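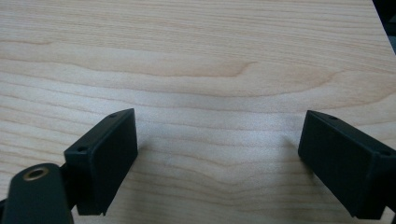
Þrastardóttir

The case for the plain table

Institutions that buy furniture in quantity have developed a habit of apologising for wood. Tables in reading rooms, canteens and council offices are specified in white or grey, with a surface chosen to show no character at all. Where wood is permitted, it is often stained until the figure disappears, or covered with a cloth. It is the view of this author that the habit should be given up, and that the pale wooden table, with its grain left in plain sight, deserves a regular place in the rooms where the public sits down.

The objection most frequently heard is that grain is untidy. A pale surface may carry fine lines along most of its length and then, without warning, a dark wave which rises, dips and ends in a rounded tip. To a purchasing officer comparing samples, such a mark can look like a fault. It is no more a fault than the bend in a river. Buyers who insist on straight, even lines will find that they have paid extra for timber to be sorted, and that much sound material has been set aside on their behalf.

There is also a practical argument, and it is seldom made. A surface with some movement in it is forgiving in daily use. Small scratches and the faint rings left by cups tend to settle among the lines, whereas on a plain white top each one stands alone. The Udura reading room replaced its tables in October with 30 new ones in pale timber, after many years with white laminate. The staff there report that they now wipe the tables down at closing and think little more about them. Under the former arrangement, marks were a standing item in the monthly building report, and two of the older tables were turned to face the wall so that their worst corners would not be noticed.

The finish calls for more caution. A smooth, clear coat protects the timber and keeps its colour light, but it also throws back the light of windows and ceiling lamps. From a low angle, a soft patch of glare can turn part of a table nearly white and wash the grain out of it. For a dining table this is of small importance. For a desk at which people read for hours it is a real discomfort, and one which is rarely discovered until the furniture has been delivered. Samples should therefore be examined in the room itself, by a person seated in a chair, at the hour when the light is strongest. The small squares sent out by suppliers are of limited help. They are usually held up and looked at from directly above – a position from which very few people ever use a table.

The matter of cost cannot be avoided. Morkum, whose joiners have supplied several halls in the district, quotes up to 40 per cent more for a wooden top than for the plainest laminate of the same size. That is a considerable difference for a body which must furnish a hall for 200. It should be set against the length of service. A solid top can be sanded and coated again. A veneered top allows less, and how much less depends on the thickness of the layer, so the question ought to be put to the supplier in writing before any order is placed. Laminate, once it has lifted at the corner, is generally thrown away.

Some will reply that taste is not the business of a public body. The reply would carry more weight if the grey table were free of taste. It is a choice like any other, made on behalf of people who were not asked. When the community rooms at Lalska were refitted, visitors were invited to sit at two sample tables before the order was settled. Most of the written comments concerned the height of the chairs, but a fair number mentioned the wood, and several asked that it should not be covered.

That request was granted, and the cloths are now kept in a cupboard for formal dinners. Other bodies with furniture to replace this year would do well to order a sample top and leave it out in the room for a month before signing anything.

4 February 2026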